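Teaching the ground segmenter to cope with hard shadows in Clurnero

If you've been following along with the Pidex sidewalk rover, you'll know that we got it trundling nicely around the practice yard last time, and I hope yours is behaving as well as mine is. Now we move it into a proper city street, and the first thing most people run into is the shadow problem. The rover comes up to a big patch of building shade, decides the ground has ended, and sits there sulking. It's a very common hiccup and it can be sorted out in an evening, so put the kettle on and we'll go through it together.

You'll want Idia (the planner) and Bonsu (the perception node) already installed and talking to each other. If Bonsu prints a heartbeat line every couple of seconds in its console, you're in good shape. Clurnero is the street simulator, and the downtown map comes with it, so there's nothing extra to download.

Step 1. Load the street and fix the light

Open Clurnero, choose the downtown map and set the random seed to 917. You can use any seed you like later on, but for now please use mine so that your results and my results match up. Set the sun to late afternoon and turn off the moving clouds. I know the clouds are lovely, but they change the colour of everything while you're trying to tune, and you'll chase your tail for an hour (ask me how I know!).

Spawn the rover in the shade and leave the front camera at its default height, nice and low to the ground. Then grab a still with the snapshot key and have a good look at it before you touch any settings. You're after a view with one long, clean shadow edge on the concrete, some sunlit pavement past it, and a few expansion joints, because those joints are the other thing Bonsu likes to mistake for a curb.

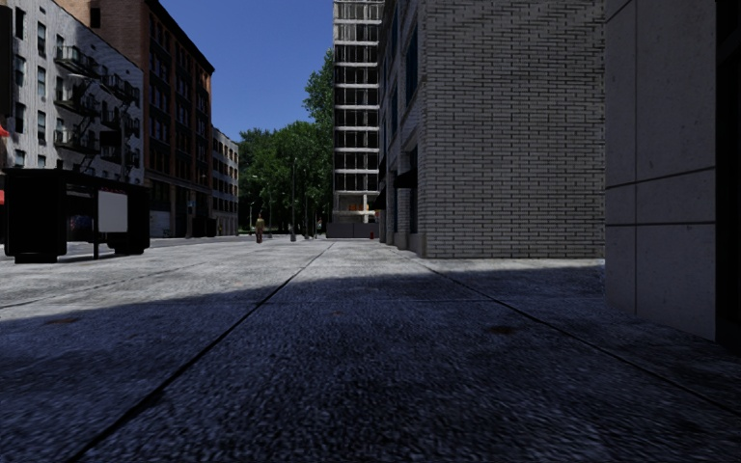
Step 2. Switch Bonsu to the shade-tolerant mask

In the Bonsu settings panel, find the ground section and change the mask type from brightness to texture. Set the patch size to 5 and save. Run the snapshot through again and the overlay should carry on across the shadow line in one piece. If it still breaks at the edge, raise the contrast floor to 26 and try once more. I wouldn't go much higher, as small stains on the concrete start to drop out of the overlay and you may want those later.

Step 3. Calm down the joint detector

Joints are long, thin and dark, and so is the lip of a curb when you see it from down low. Tick "require height change" and set the minimum height to 2 centimetres. Bonsu will then wait for the depth channel to agree before it calls anything a curb.

Step 4. Hand the mask over to Idia

Back in Idia, point the costmap at the new mask topic and clear the old map, which is the bit I always forget. Give the rover a goal well into the sunny part of the street and press go. Watch the planned path where it crosses the shadow edge. It should run straight over, with no little detour. If you see a wiggle, go back to Step 2 and check that your settings were saved before you restarted the node.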